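Ticket 709 -- Match clips out of order after upload
Opened by: Aniela Kubiak, Trodthorpe Rugby (backs coaching)
Product: Jetex session tagger, Tranis account
Status: Resolved

Hi team! First, we love this thing. The players are asking to look at their own tackles now, and that never happened when I was drawing arrows on a whiteboard. But the clips from our last two matches are coming up in the wrong order, and I can't work out why.
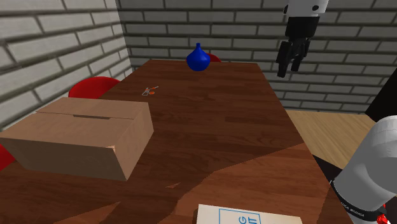
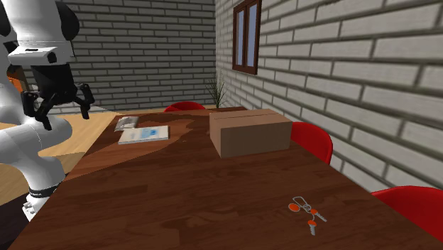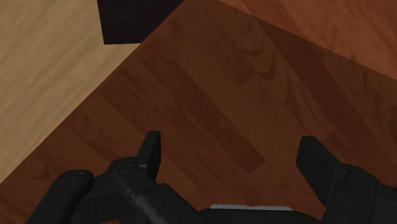 Steps so far:

1. Tagged the first half as usual: lineouts, rucks, kick chase. 77 tags in all, every one saved.
2. Opened the playlist. Second-half kicks were mixed in with the first-half rucks.
3. Sorted by match clock. Same thing, only now the restarts came first.
4. Logged out, cleared the browser, logged back in. No change.
5. Tried the Camenzind match from October. Perfect order!! So older matches are fine.

Reply from support, 10:40
Thanks, Aniela, great notes. Could you check whether the match clock was reset at halftime? Look under Match > Periods.

Aniela, 11:15
Oh, interesting -- there's only one period listed. For the Camenzind match there are two. We got a new tablet after that one, and I bet I never set up the halves on it.

Support, 11:30
That would do it. With one period, a tag at 19 minutes in the second half gets the same clock time as a tag at 19 minutes in the first. Add a second period, set its start to the restart kick, then press Rebuild Playlist. Your tags stay put.

Aniela, 12:05
It worked! Did both matches, and the whole kick chase sequence runs in order now. I can finally show our wingers how much better their line got after the break (so much better, I'm thrilled for them).

One more question: is there a limit on tags per season? We're getting greedy with them.

Support, 12:20
2,000 per squad on your plan. Old seasons can be archived and don't count toward it.

Aniela, 12:25
Plenty for us. I've set two periods as the default on the tablet -- please go ahead and close this one. Thank you!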